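About Orkuris

Orkuris records demonstrations of household tasks on two-armed robots and prepares them for training. A person operates the arms by remote control, the robot performs the task in a furnished room, and the commands and camera streams are stored together. Customers receive the recordings, a task sheet and a log of rejected takes.

The company was set up by Regula Nägeli, who had spent several years writing motion programs for packaging lines. Programs of that kind depend on parts arriving in known positions. A bedroom floor offers no such arrangement, and the first Orkuris tasks were chosen for that reason: picking up litter, straightening bedding, putting objects back on shelves.

How we record

Each task begins with a written sheet. The sheet names the objects, the area in which they may be placed, the end condition and the time limit. It does not prescribe a path for the arms. Operators choose which arm to use and in what order to pick, and we keep that variation in the data.

The operator station uses a pair of hand controllers whose joints match those of the robot arms. Gripper opening is set by a trigger and recorded as a continuous value. For tasks where the operator must learn a difficult contact, such as getting a finger under a flat wrapper on carpet, we also allow hand guiding: the motors are released and a second person moves the arm directly. Hand-guided takes are marked as such and delivered in a separate folder.

Floor pickup is our longest-running task family. It covers bottles, wrappers and paper, with a lined bin as the target. The low reach is demanding. The forearm has to clear the furniture, the wrist has to come in at a shallow angle, and the fingers must close without pressing into the carpet. Thin packaging accounts for most of our retakes – rigid bottles account for very few.

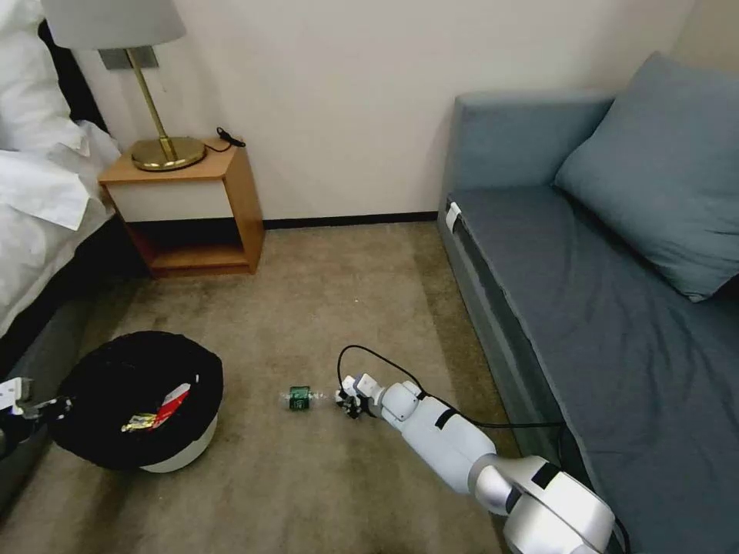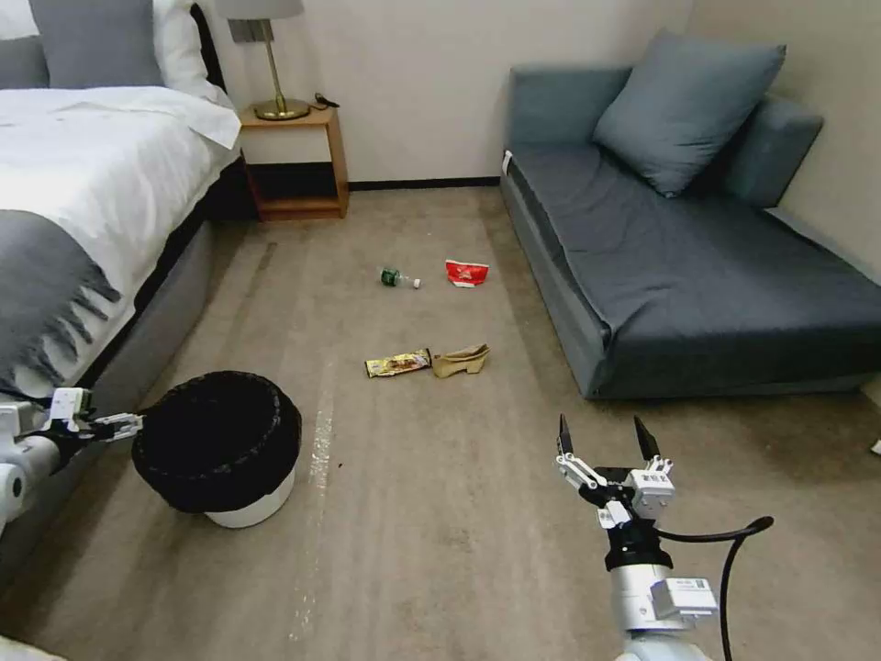 Floor pickup in the bedroom set, head camera view. Both arms and the bin are in view.

Review

Every take is replayed by a reviewer other than the operator. The reviewer checks that the streams are aligned, marks the start and end of each grasp, and assigns one of three grades. Takes in which an object is dropped and recovered are kept and labeled, as customers have asked for them. Takes with a missing stream are deleted.

The floor pickup set, release of 18 May 2019, contains 3,734 recorded takes, of which 3,042 passed review at the top grade. Objects are repositioned between takes according to a printed layout list. Layouts are not reused within a session.

Tools

Poline is our recording software. It runs on the operator station, stores all streams against one clock and stops the take if a camera falls behind.

Abugri is the review tool. It shows joint positions and gripper values under the video and exports grasp marks as plain text. Customers may request a copy with any data set.

Both are maintained in house. Neither is sold separately.

Staff and site

Orkuris has 24 employees, split between operation, review and software. New operators train for four weeks before their takes are accepted – the first week is spent entirely on gripper control with the arms at low speed. We are located in the Daltirgate building, second floor, with the furnished rooms on the courtyard side and the workshop opposite.

Working with us

Requests should state the robot model, the task, the number of takes and the required camera positions. We reply with a draft task sheet and a short pilot set. Full recording starts once the pilot has been accepted in writing. Site visits are possible on weekdays by appointment.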